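Part 3: Getting your table ready

I've set up my Gallska kit on kitchen worktops, a wobbly card table and once an ironing board (don't), and the whole business goes better if you sort the table out first. Read this part through before you open the dye sachets. They get everywhere!

You'll need the dark cloth from the Issa pack, a roll of clear sticky tape, your two small beakers and the pipette.

1. Clear a space at least 78 cm across. Wipe it and let it dry, as tape won't grip a damp table.

2. Shake the cloth out and lay it down any way round you like. Mine usually ends up on the slant and I leave it there.

3. Smooth it from the middle outwards with the flat of your hand. Fold lines will stay put for the first few goes and they do no harm, but press out any ridge where a beaker is going to stand.

4. Tape the cloth down at the edges with short strips. Press each one half on the cloth, half on the table.

Caution: don't use tape on varnished or painted wood without trying a bit underneath first. I lost a patch of varnish off my nan's sideboard that way and I still hear about it.
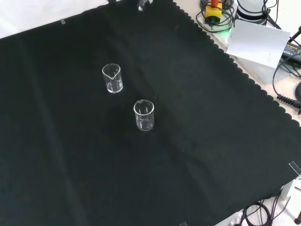
Choosing a cloth of your own is fine if the Issa one has gone missing, and I've tried a fair few. Plain black is my favourite for clear glass. The edges of the beakers catch the light against it, and you can find the rim without hunting about. A fancy border like the wavy scalloped one makes no difference to anything, so use up whatever you've got in the cupboard. Black does show dust, mind you, so give it a going over with a damp sponge (and then let it dry, see step 1).

5. Stand both beakers upright on the cloth with a gap between them, wide enough to get your fingers round either one.

6. Turn the spouts whichever way suits your pouring hand. I'm left-handed and fuss with mine every time.

7. Measure 35 ml of water into the first beaker. Get your eye down level with the markings to read them, and leave the second one empty for now.

Note: the older Hisine kits came with plastic cups, and the amounts in Part 4 are wrong for those. Look at the table on page 184 instead.

Caution: cold glass and boiling water don't mix. Let the kettle stand a good while before you fill anything.

When you've finished, peel the tape back slowly, fold the cloth with the wet side in and rinse the beakers straight away. Dried-on dye is a pain to shift. Spare cloths come from Nirevberg, and the order form is at the back.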